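4.2 Garments on the sofa

The table trials in the previous section show how the two finger sets behave on a flat and stiff surface. Most of the clothes in a home are not lying on such a surface, so we repeated the comparison on a sofa. The seat of a sofa gives way under the fingertips, and the weave of its cover resists a garment that is pulled sideways. Both effects change the force that the gripper needs, and both are difficult to reproduce with a foam block in the laboratory.

We compared two sets of parallel fingers, which we call Ketari and Atier after the names in our workshop drawings. The Ketari fingers are longer and have a narrow tip. The Atier fingers are shorter, with a wider pad. Apart from the fingers, everything was kept the same: the arms, the wrist cameras, the head camera and the controller with its gains. The arms were teleoperated by two operators, Sanne Cuypers and Tipene Rutherford, who had each practised for 20 hours before the first counted trial. Each operator worked with both finger sets, and the order was changed every session in order to reduce the influence of learning.

One trial consists of a single grasp on one garment, followed by a lift and a short hold. A trial is counted as a success if the cloth stays between the fingers until the end of the hold and if no second garment is lifted with it. The second condition was added after the pilot trials in February, where we saw that a firm grasp often took two layers together. For a person this is a small mistake, but in a sorting task it makes all the later steps wrong.
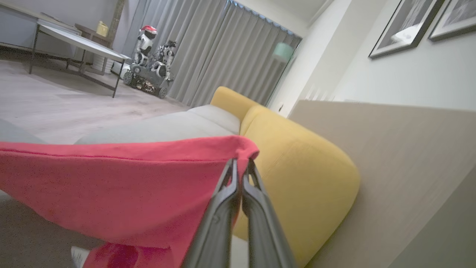 The choice of the grasp point was left to the operator, with one restriction: the point had to be visible in the wrist camera before the fingers closed. We did not allow blind grasps under a fold, although both operators told us that they would sometimes prefer them. A hem was the most common choice, and then a sleeve end. Hems are thicker than the rest of the cloth and stand up a little from the surface, so the narrow tip can go in below them with a small downward movement. In the middle of a garment the operator has first to make a fold by pressing and closing at the same time, and on a soft seat this pressing pushes the whole cushion down.

In total we recorded 288 trials on the sofa, divided equally between the two finger sets. The garments were thin sports clothes and shirts, many of them in the same or a similar colour. We selected them on purpose in this way. When two garments of one colour are close together, the border between them is hard to see from the head camera, and the operator depends more on the view from the wrist. Figure 4 gives such a view.
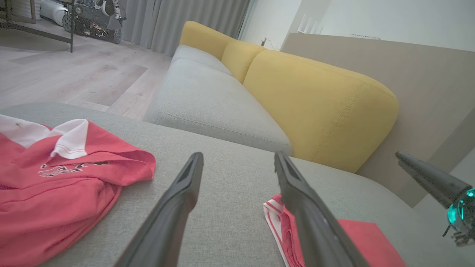
Figure 4. Wrist camera view with the fingers open above the seat. A crumpled red shirt with a white collar is on the left and a second red garment with white stripes is on the right.

The wrist view helps in the last part of the approach, but it also has a cost. The fingers themselves take a large part of the view, and with the longer Ketari fingers this part is larger. Cuypers tilted the wrist in most of her trials to look past one finger, while Rutherford kept the wrist straight and moved the whole arm to the side. We did not expect this difference and we had no measure prepared for it. From the recordings it seems that the tilted wrist gives a better view of the hem, but then one fingertip touches the seat earlier than the other and the cloth is pushed away before the fingers close. A tilt limit of 40 degrees was set in the controller for all sessions, and Cuypers reached it several times.

With regard to the two finger sets, the Ketari fingers were better at taking one layer only. The Atier fingers held the cloth more firmly once it was between the pads, and the garment slipped less during the hold. For single garments we would therefore choose the wider pad, and for piles the narrow tip. The time for one grasp was similar for both sets and depended much more on the operator than on the fingers.

The trials with two arms were done after the single-arm trials and are fewer in number. In these, two garments were laid one over the other, and the arms had to take hold at opposite ends. The question was if the operator could keep one layer still with the first gripper while the second gripper worked on the other layer. The arms used the same finger set in every trial, as mixed sets would need a separate calibration of the closing force for each side.
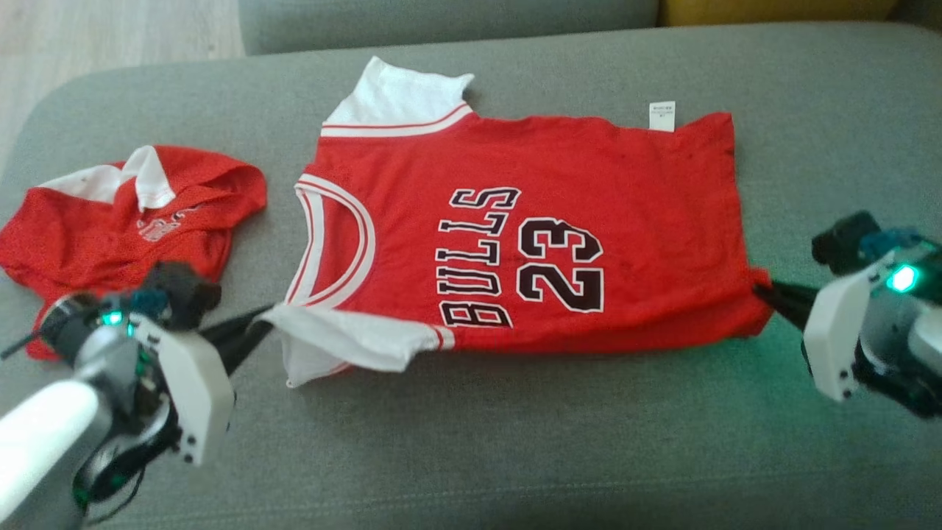
Holding with one arm makes the grasp of the other arm easier, because the cloth can no longer slide away over the seat. The tension must be small, however. If the holding arm pulls too much, the hem becomes flat and there is no edge left to take. Our controller does not measure tension directly - it only reads the motor current of each finger and of the wrist joint - so the operator has to judge it from the wrinkles in the camera picture. Rutherford learned to move the holding arm a little inwards before he closed the second gripper. After this he had clearly fewer failed closings, with both finger sets.

Printed areas on the sports clothes had their own behaviour. The print is stiffer than the cloth around it and more smooth, and the Atier pads slipped on it more than we had seen on plain cloth. The Ketari tips could not make a fold there at all in most attempts, and the operators soon avoided the prints. As the restriction on visible grasp points did not forbid this, the results for printed garments are in fact mainly results for their edges and sleeves. The reader should keep this in mind when comparing them with the table trials, where the grasp point was marked in advance.

A further limit is the seat. All trials were made on the same sofa, and we cannot say how much of the difference between the finger sets would remain on leather or on a firmer cushion. Four trials were removed from the analysis and repeated after a fingertip screw came loose. The repeated trials are included in the total given earlier. The effect of fingertip wear, which was visible on the Atier pads after the last session, is treated in Section 4.3.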